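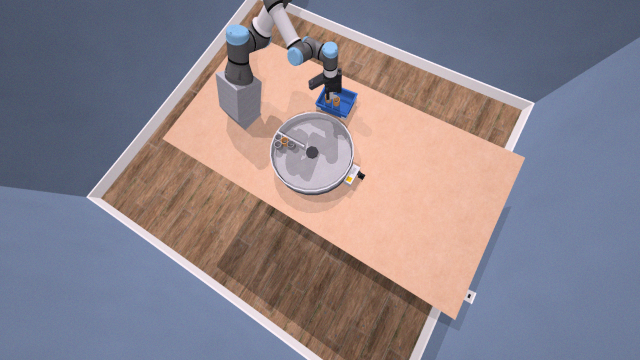
The equipment budget for the Cikari cell has to be with Kerstin Engebretsen by November, and the arm is the easy part. We have three quotes for it and they differ mainly in the service terms. Most of my time has gone on the feeder, the bins and the floor space.

Grokstead quotes seven weeks for a rotary feeder. Tristska is quicker but charges for the controller separately — a line I missed on first reading. Esko Nurmi wants two bins per cell so that one can be changed while the other fills. I have put both in.
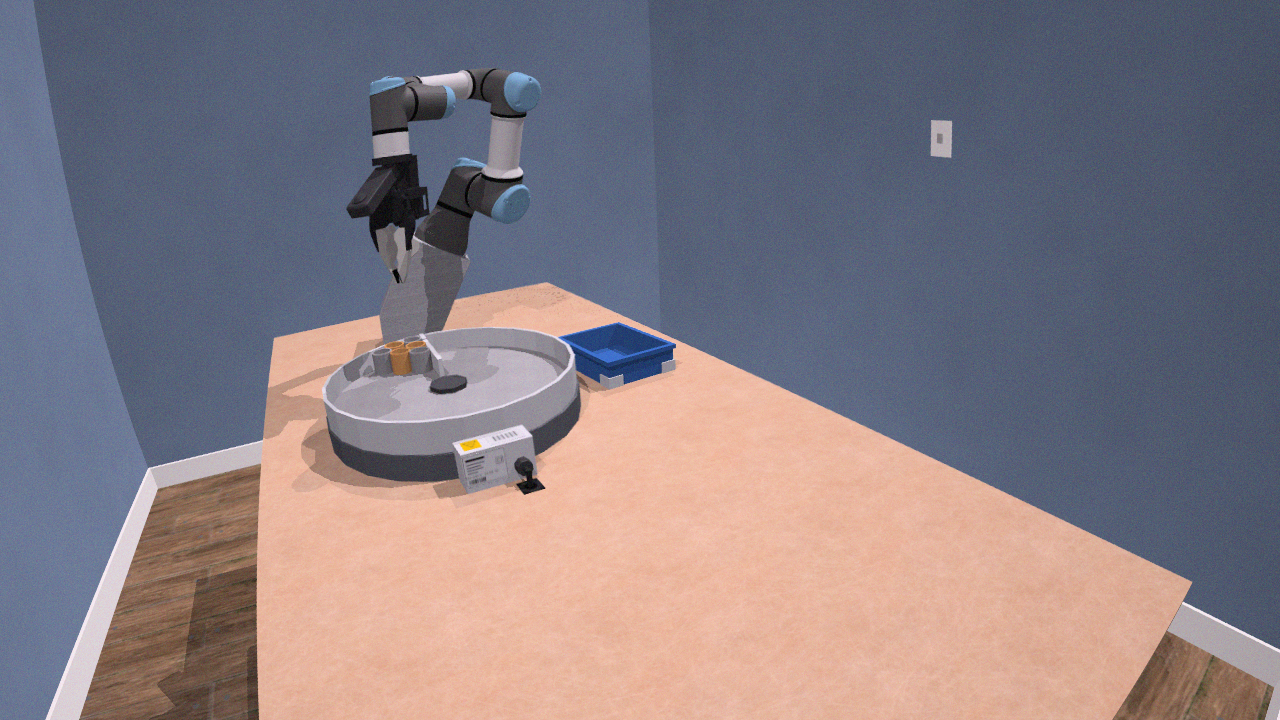

Floor space is the item I keep getting wrong. My first sheet allowed for the pedestal and the feeder diameter and nothing else. In the simulated layout the small white box sits on the table, close against the rim of the round tray, and it needs its own allowance plus room for a plug and a hand. The blue bin goes towards the back edge, so changing it means reaching past the feeder. I have added some 2 hours to the integration estimate for trying other positions in the model before we order the table.

Still open: spare gripper fingers, and who pays for delivery.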